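Dish rack, second week

Plates drain by gravity and dry by airflow, and most racks are designed for the first and leave the second to chance. I have now used the black wire one for two weeks and have some measurements.

The relevant number is the tilt. A plate leaning back too far holds a film of water in the well, and the film leaves a ring. Closer to vertical, it runs off the rim in under a minute. 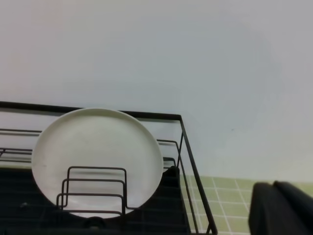 Spacing matters almost as much. With a plate in every slot, drying took 59 minutes at room temperature. With every second slot left open it took far less, but the rack then holds half of what we eat off in a day. I settled on dinner plates spaced out and saucers packed close.

Next, placement. The old rack stood by the stove and picked up grease. I moved the new one to the stretch of green tile along the wall and kept the tile to its left clear for stacking.

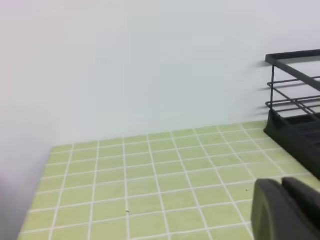
Grout is the weak point of any tiled counter. Water that misses the tray sits in the joints, so I wipe them after the evening wash — a dry cloth is enough — and reseal every December.

Handling is simple. Hold the plate by the rim, upright, and lower it between the dividers without touching the well. Plates with a raised pattern need a brush first, as the ridges keep soap.
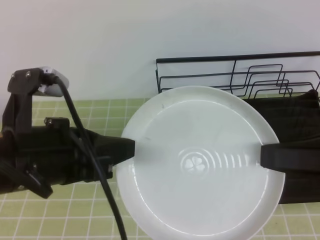
The tray gets rinsed every 6 days. Crumbs lodge between the ridges and a sponge does not reach them. I use an old toothbrush and 100 ml of white vinegar, then hot water.

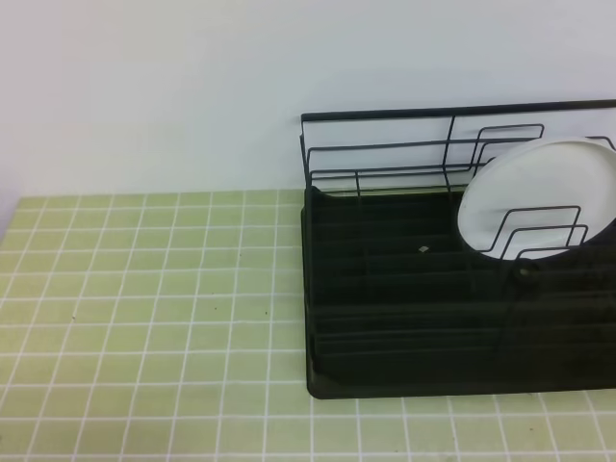

Spyros Gashi wrote in to say that vinegar dulled the wire on his rack within a year, and that he has gone back to plain dish soap for everything except the tray. I have kept vinegar off the wire so far and will continue to.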